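Jujube Drinks Land in Celldale, With Big Promises in Small Print

By Amancay Quiroga
Wed 29 November

The cooler by the register at the Closden Street market used to hold iced tea and not much else. Since last month half of it has gone to bottled jujube drinks, and the store has put up a sign that says "Nature's Night Cap." The sign is handwritten. The claims on the flyer next to it are printed, and there are a lot of them.

According to the flyer, put out by a local distributor called Gusta, a bottle a day will help you sleep, calm your stomach, brighten your skin and "support the blood." It doesn't say what supporting the blood means. I called to ask and was told somebody would get back to me. So far I'm still waiting.

Jujubes, also called red dates, are a perfectly good fruit. Fresh ones are crisp, a little like an apple, and turn sweet and chewy as they dry. Families all over Asia simmer them in soups and teas, and plenty of people in Celldale grew up drinking something like this at a grandparent's table. None of that is in doubt. The question is whether a plastic bottle from a store cooler does any of the things the flyer says it does, and at what price.

The price is the easy part. Gusta's flyer offers a case of 12 for $29, which comes to a little over $2.40 a bottle. Follow the advice to drink one every day and you will go through more than two cases a month. Zaki, the dry goods shop two doors down, sells bags of dried jujubes, and a pot of tea made at home takes a handful of them, water and an hour on low heat.

Dardo Maldonado, who runs Zaki, has an obvious interest in saying so, and he says so. "You're paying for water and a pretty label," he told me. He also admitted he drinks the bottled kind himself when the shop is busy. He likes it cold. He hasn't noticed any change in how he sleeps.

As for evidence, the flyer mentions "a survey of 300 happy customers." There is no word on who ran it, what people were asked, or whether any unhappy customers were invited to take part. A survey of happy customers will find that customers are happy. It can't tell you if a drink put them to sleep, or if they were tired already.

I asked the market's night manager whether people come back for a second bottle. She said they do, mostly for the taste, and that the sleep question comes up less than you'd think. Her own complaint is that the cases arrive with the flyers tucked inside and she ends up throwing most of them out.

Then there is sugar. Bottled fruit drinks can carry a good deal of it, and they vary so much from one maker to the next that no general advice will cover them all. The only way to find out is to turn the bottle around and read. Look at the serving size first. A bottle that counts as two servings can make its sugar line look half as bad as it is. Look too at where jujube comes in the ingredient list. If it falls below water and sugar, you are buying a sweet drink with some jujube in it, whatever the front of the label shows.

And the front does show plenty. Fruit art sells fruit drinks, and these drinks are no exception. A heap of glossy fruit on the outside tells you what the artist was asked to draw. It doesn't tell you how much fruit went in, and neither does a dark color, which can come from the fruit, from the sugar or from something else on the list.

Gusta says it plans to have the drinks in more stores by January, and the flyer invites shops to sign up for a free display rack. I would like to see the survey before then. I would also settle for one sentence on what "support the blood" means.

Anyone who simply likes the taste can go on liking it. It's sweet and a bit smoky, closer to prune than to apple, and it goes down fine next to a plate of salty noodles. People with diabetes, or who take medicine regularly, should ask their own doctor or pharmacist about a daily bottle before taking a flyer's word for it.

The small print sits beside the fruit on an orange label, and glare on the plastic doesn't make it any easier to read, so take your glasses to the store. 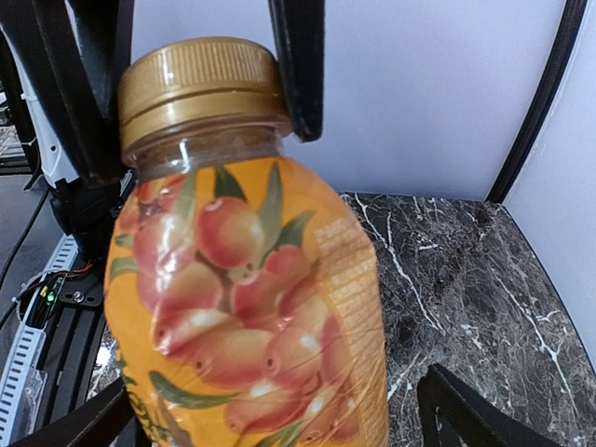

Also in Local Food

Closden Street market will close early this Friday for inventory. The cooler section reopens Saturday morning.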